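How Terkby Got Its Doses: A Small-Town Vaccine Clinic During Restrictions
Community Health Project, Final Report
Hala Filali
2021-07-12

Why I picked this topic

When our class was told to choose a local response to the pandemic and write about it, most people went straight for the case numbers, and I can see why, as they were on the radio every morning at our place too. I kept thinking about the clinic at the Terkby hall instead. My aunt had her first dose there, and she came home talking less about the needle than about the car park, the chairs and the lovely woman who found her glasses. I wanted to know how a town of our size had put all that together while half the shops were shut.

What I did

I spoke with 12 people who worked at the clinic or were vaccinated there, mostly by phone because of the visiting rules (two were happy to sit outside with me, well spaced out, with a thermos each). I also read the clinic's daily sheets, which the nurse in charge kindly let me copy out by hand with all the names covered. My teacher asked me to keep to the first 27 clinic days so that the project would stay a sensible size, and I'm glad she did!

What I found out

The hall gave 1769 doses over those 27 days. The busiest days were always the ones straight after a change in the rules, when the phone line filled up before breakfast. On quieter days the staff rang people on the waiting list, and several of the older residents told me that call was the reason they went at all.

Getting there was the hard part for families out along the Flivach road. The bus had been cut back to two trips a day, so the Chraibi bakery lent its delivery van and driver on Thursdays, and anyone who needed a lift could book one through the clinic. Eight people I interviewed had used the van or knew someone who had. One gentleman said it smelled so strongly of buns that he forgot to be nervous.

Food came up much more often than I expected. People were asked to wait after their dose, and the Porkarine café sent over sandwiches and cold drinks for them and for the staff, who were often on their feet until evening.
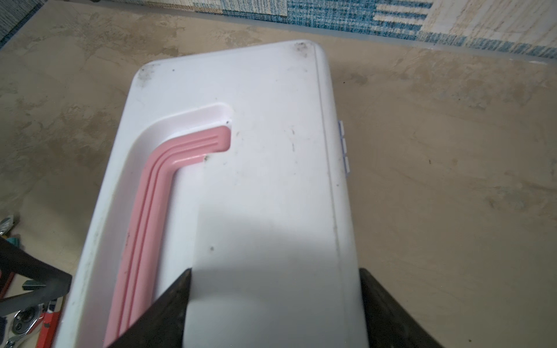 What could have gone better

The booking line only had English speakers for the first week, and my own grandmother had to pass the phone to me to get through it. The signs at the hall were also fairly small, and a few people queued at the wrong door in the rain. Both things were fixed later, but I think a short chat with residents before opening day would have picked them up.

I should be fair about my own work as well. Everyone I interviewed had been vaccinated or had helped out, so I can't say much about the people who stayed away. I'd have liked to ask them, and I didn't know how to go about it politely.

Next steps

The clinic expects to keep running until December, and the nurse has said I'm welcome to come back and copy out the later sheets. I'd like to compare the van days with the other days, and to ask the bus company whether the Flivach trips are coming back. Thank you to everyone who gave me their time, and especially to my aunt, who read this twice and corrected the spelling of nearly every street.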